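**Draught list at the Fraser – notice from the cellar group**

**Modadau** wrote:

Members are advised that from March the two house beers will be served from 28-pint casks in place of the larger containers. The change follows repeated remarks that the bitter was flat by the second evening. Prices are not affected.

**Plustetti** wrote:

I must record my disagreement. Small casks cost more per pint to fill, and the brewery will pass that charge on sooner or later. The bitter was flat on account of careless venting, and a smaller cask will not put that right.

**Modadau** wrote:

The venting has been reviewed. Our records show 233 pints returned or poured away last year, nearly all of them from casks open longer than three days. We consider the figure sufficient grounds for a trial.

**Foser** wrote:

May I ask whether the stout is included? It sells slowly and keeps rather better than the bitter. I would prefer that it be left alone.

**Modadau** wrote:

The stout is excluded for the present. The trial covers the bitter and the mild only – some 300 pints a week between them – and comments may be left in this thread until it closes.

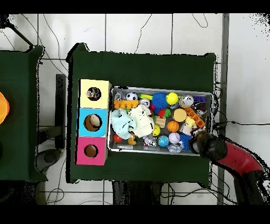

**Plustetti** wrote:

Then I would ask that the date of tapping be chalked above each pump. Drinkers can judge for themselves what they are buying, whatever the size of the cask.

**Foser** wrote:

I support that request. The time of tapping should be shown as well, as a cask opened at noon is a different beer by closing.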